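Courses > Gaming Operations > Year 1 > Handouts > Table games: house edge and the drop

Jul 9, 2019
By the Gaming Operations teaching team

Week 3 handout: House edge, hold and the drop

Read this before the seminar and bring a calculator. Phones are fine. The reading is chapter 3 of the module pack, and the worked sums below use the same layout as the ones in the test.

1. Terms

House edge is the share of each bet that the casino expects to keep over a very long run of play. It comes from the rules and the payouts of the game. It has nothing to do with how the night went.

Drop is the total of cash and chip purchase vouchers put into the box at a table during a shift. It is counted after the box has been taken off the table.

Win is what the table made. For our purposes: drop, plus closing chips, plus credits (chips sent back to the cage), less opening chips, less fills (chips brought to the table).

Hold is win divided by drop, written as a percentage.

Handle is the total amount bet. At a table it is almost never known exactly, as the same chips are bet again and again. On a slot machine the meter records it.

Students mix up hold and house edge every year. If you write one where you mean the other in the test you lose the mark, even if the number is right.

2. Working out house edge

Take single-zero roulette. There are 37 pockets. A straight-up bet on one number pays 35 to 1. Bet one unit on each of the 37 numbers and you put down 37 units. One number wins and you get back 36 (35 in winnings plus your stake). The house keeps 1 out of 37, or 2.70 per cent.

With a double-zero wheel there are 38 pockets and the payout is the same. The house keeps 2 out of 38, or 5.26 per cent. One extra pocket nearly doubles the edge.

Now do the same for an even-money bet on red at a single-zero wheel. There are 18 red numbers, 18 black and the zero. Assume zero loses the full stake. You should get 2.70 per cent again. Some houses give back half the stake on even-money bets when zero comes up. Work out what that does to the edge and write it in the margin — we will start the seminar with it.

3. Why hold is higher than house edge

A player buys in for 100 and bets 10 a spin. After an hour the player may have bet several hundred in total, all from the same 100. The edge applies to each of those bets. The drop records only the 100.

So a roulette table with an edge of 2.70 per cent can easily show a hold several times as high. This is normal and does not mean anything is wrong with the wheel.

Hold moves for reasons that house edge does not:
- how long players stay
- how large their bets are compared with their buy-in
- whether they carry chips from one table to another
- luck, which matters a great deal over one shift and much less over a year

The third point catches people out. If a player buys in at table A and plays at table B, the drop is at A and the win or loss is at B. Both hold figures are then misleading on their own.

4. Worked sum

The Wirnum case is in the module pack. One table, one shift, all figures in pounds.

Opening chips: 4,000
Fills: 595
Credits: 0
Closing chips: 3,215
Drop: 2,000

Win = 2,000 + 3,215 + 0 − 4,000 − 595 = 620
Hold = 620 ÷ 2,000 = 31 per cent

Check the signs. A fill puts chips on the table, so it has to come off. A credit goes the other way. Most wrong answers last year had the fill added on.

5. Reading a hold report

The Gumede report in the pack lists 15 shifts for the same table. The lowest hold is 3 per cent and the highest is 41. Before you decide that either is a problem, look at the drop beside it. A small drop with a few large bets will give odd percentages in both directions.

Things a shift manager would check next, in this order: the arithmetic, the fill and credit slips, the opening and closing counts, and then the footage. It is nearly always the arithmetic or a slip entered against the wrong table.

The Omier report covers slots. Ignore it for now. We come back to it in week 5 with machine meters and payback percentages.

6. Before the seminar

Do questions 1 to 6 at the end of chapter 3. Show your working. Question 4 has a misprint in some copies of the pack: the closing chips should read 2,750.

The Ciltine exercise is for group work in class, so there is no need to attempt it alone. Groups stay as they were last week.

The test is closed book. You will be given the formula for win but not the one for hold.

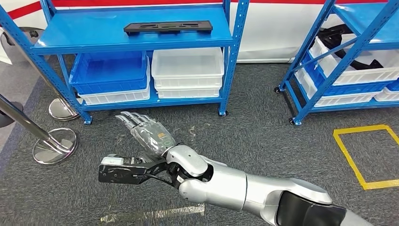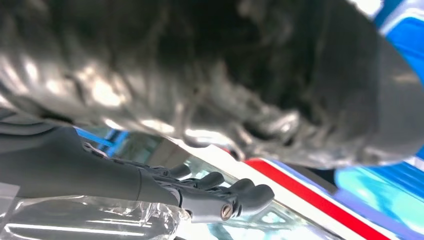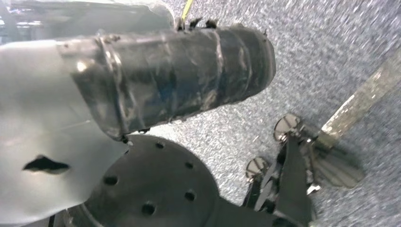
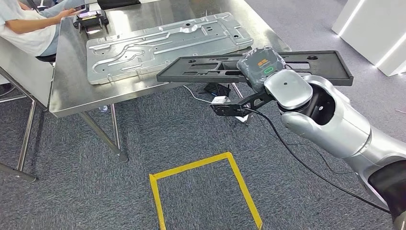
Fig. 3. First and last pictures: silver robot arm over the floor, by blue metal shelving (first) and with a black tray at a steel table (last).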